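Kitchens and Appliances > Fridges and freezers
Thread: Bottom freezer drawer, is it any good for bottles?

sedum72
Posted Jan 1, 2018

We are replacing a tired under-counter freezer with a tall white column, fridge at the top and pull-out freezer drawer at the bottom. The one we like is the Lesum. My question is about the drawer. We freeze bottles of water for the cool box and at present they stand upright in the door. Will they go in a drawer like that, and do they roll about? The kitchen is small and I don't want to bend down and hunt for things.

Wadine
We have had a drawer for three years. Bottles go in lying down. Put them against the side wall and wedge them with bags of peas. Leave room at the top of the bottle before you freeze it or it will split.

barreto_k
I would not have another one. Everything ends up at the bottom and you have to take out half of it to find the fish fingers. Three small drawers are better than one big one. The big drawer is also heavy when full, and ours started to catch on one side after 30 months.

Wadine
Catching on one side is usually ice on the rail. Did you defrost it?

barreto_k
Yes, twice. It was the rail itself. The engineer charged 80 pounds and said not to lean on the drawer when it's open. Nobody in this house leans on it.

Judite Loureiro
I don't agree about the small drawers. You can't get a turkey in them. We keep one deep drawer and two shoe-box sized tubs inside it, one for bread and one for veg, and the bottles go down the left. It takes five minutes to sort out and it stays sorted.

Bottle on its side, red cap, up by the left wall of the drawer: 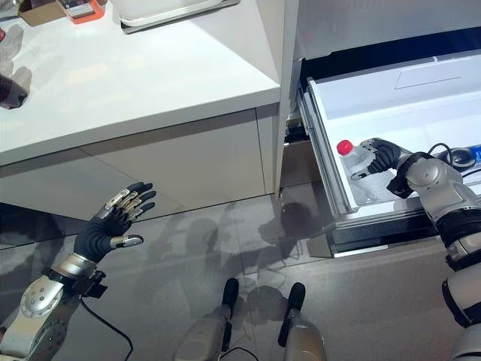
Reply 6
sedum72
Thanks, both sides useful. Judite, is the rail on yours metal? The one in the shop felt like plastic.

Judite Loureiro
Silver metal with a black edge. I wipe it with a dry cloth when I do the rest.

Lesum_owner
I have the model you mention. Two things to check before you order. First, how far the drawer comes out into the room, as it will block the way past if you have an island. Second, the cabinet next to it. If that has handles, make sure they don't foul the column door when it swings. Handleless fronts are easier.

barreto_k
And check the floor is level. Ours wasn't.

sedum72
No island, and the units are flat fronts. I will measure the floor tonight. I think we'll go for the drawer and get a couple of tubs for it.

Wadine
Freeze the bottles flat for the first night, then you can stack them.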